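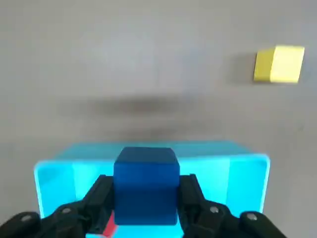

*Dullholm Toy Library, Returns & Sorting Team: Help Board*

## Best way to sort and clean mixed building blocks from several sets?

**Chantal Grewal**
posted July 2024

Hi all! I've just taken over the block shelves at Dullholm and I am having the best time, but I need some advice before I make a mess I can't undo.

We were given a huge donation in May. It all came in four garden sacks, everything tipped in together. I've been through one sack so far and got 1,761 pieces out of it: plain cubes, arches, those long flat planks, little colored cubes, half a castle. Some are bare wood, some are painted, some are plastic. The families here are wild about blocks (we have a waiting list for the marble run, can you imagine!) so I'd love to get as much as possible onto the shelves before school starts.

What I can't decide:

- Do I sort by color first, or by size, or by which set I think a piece came from?
- How do you clean painted wood without wrecking it? I tried one red cube in warm soapy water and there was a pink tinge in the bowl, which scared me off.
- What do you do with odds and ends? I hate throwing anything out.
- Bins or bags for lending? The old bags are drawstring cotton and the strings have mostly gone missing.

I've got a label printer, a very big table and two free evenings a week. Budget is tiny but not zero. I'd also love to hear how you keep the sets complete once they start going out, as the card system I inherited is just a line saying "blocks, lots."

Thanks so much, I read every single thread on here when I started and it helped a ton.
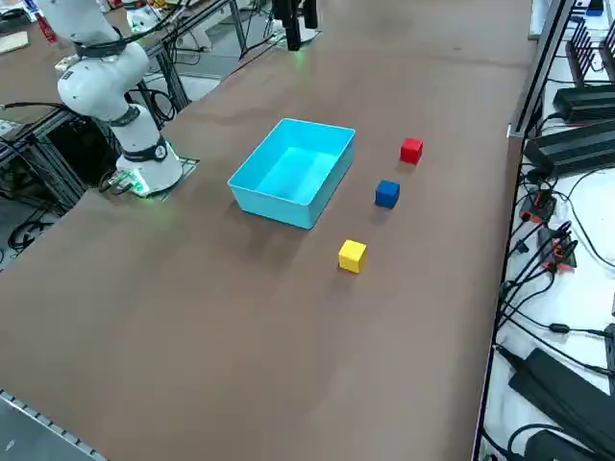 **pennywhistle**

Size before color, every time! I did it the other way round my first year and had to do the whole thing twice. A small blue cube and a big blue cube look the same when your eyes are tired, and then you get to the end with a gorgeous blue heap that doesn't stack with anything. Blocks have to fit each other or kids lose interest fast, so the measurement is what matters. Cut a notch in a piece of stiff card the width of your standard cube and slide pieces through. If it drops in with no wobble, it's that size. You can get through a sack in an evening with a notch card and some music on.

Once you've got your size piles, then do color, and make sets that each have the same number of every color. Toddlers notice when there's only one yellow. So do their parents, who will write to you about it.

For cleaning painted wood: don't soak it. Wring a cloth out in warm water with a drop of dish soap, wipe, wipe again with plain water, then dry with a towel right away and leave the blocks spread on a rack overnight. Wood swells when it soaks, and then the paint cracks as it shrinks back. If color keeps coming off on a damp white cloth after a couple of wipes, I'd pull that piece out of lending completely. You don't know what the paint is, and every block ends up in somebody's mouth sooner or later.

Plastic is easy, just put it in a mesh laundry bag in a sink of soapy water, swish, rinse, air dry.

Please also check for chips and splinters while you have each piece in your hand. A little fine sandpaper on a bare wood edge works wonders, but don't sand anything painted. With old paint you could be making lead dust.

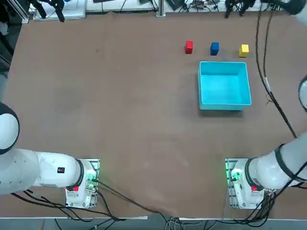
*Red, blue, yellow, and a bin to go with them.*

**Chantal Grewal**

Oh the notch card is brilliant, thank you! I made one from a cereal box at lunch and it already found three different sizes in what I thought was one pile. The red cube is now in the "not sure" jar. Does anyone have a view on the lending side of things?

**marlpit_sorter**

bins. bags get chewed, bags get left in cars, bags come back as somebody's gym bag. get plastic ones, no lid if you've got shelves

**larkspur & co**

Agree with bins, but I'd want a bit more than that, so let me have a go. I run lending for the Simard branch and blocks are my favorite thing in the building!

Pick one size of bin and let the bin decide how big the set is. We lend small cubes in sets of 48, and all of them fit in one layer with a bit of room. That means whoever is on the desk can glance in and see a gap before the family has left. If you pile them three deep you'll need to tip them out every time, and when there's a line at the desk you won't.

Take a photo of the full set laid out, print it, and tape it inside the bottom of the bin. It's so much faster than a written list, and kids love matching the pieces to the picture when they pack up. Ours treat it as part of the game.

On the card, write what's in the set by kind and color, and leave a column for the return check. We used to use the Grimeck cards, which have a nice big grid, and then moved to a plain spreadsheet when the pads got hard to find. Either is fine. What matters is that the number on the card gets changed when a piece is gone for good. Otherwise you'll be chasing the same missing arch with every family for years, and some poor parent will take their couch apart looking for it.

For odds and ends: don't throw them out! We keep a spares tub sorted by size, and it has 309 pieces in it right now. When a set comes back one short, we top it up from the tub and nobody pays a fine. The really strange bits (your half a castle) go into a "mystery box" that people can borrow like any other set. Ours has gone out more than the train table this year, and I have a drawing on the office wall of what one family built with it. There's a spoon involved.

One thing I'd do differently from pennywhistle: I don't bother evening out the colors for older kids. Over six or so they want planks, and lots of them, and they couldn't care less if they're all green. Save the balanced sets for the little ones.

And put a small dot of paint or a stamp on one face of each piece so you know which set it belongs to. A Fledness ink pad has held up well for us on bare wood, but it rubbed off plastic within a month, so I use a permanent marker there. Families with two sets out at once will mix them. Always.

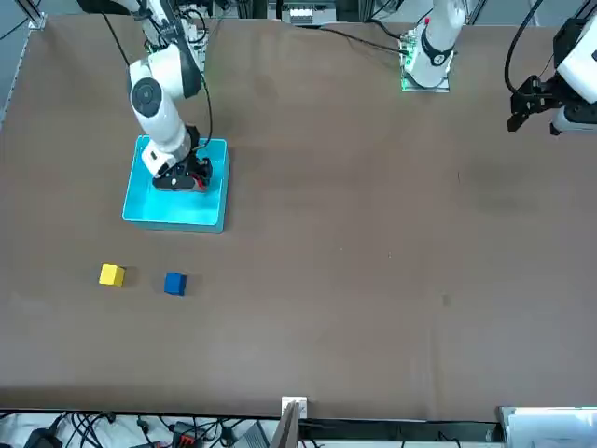 *Yellow and dark blue cubes on the table, tray behind.*

**pennywhistle**

Fair point on the planks, I take it back for the over-sixes. And I'm stealing the mystery box!

**Chantal Grewal**

This is all so useful. Plan for now: notch card, damp cloth, one size of bin, photo in the bottom, spares tub. I did the second sack last night and pulled out 182 planks, so the big kids are going to be very happy. Two sacks to go. If anyone near Dullholm has spare shallow bins they don't need, I can come and pick them up any evening.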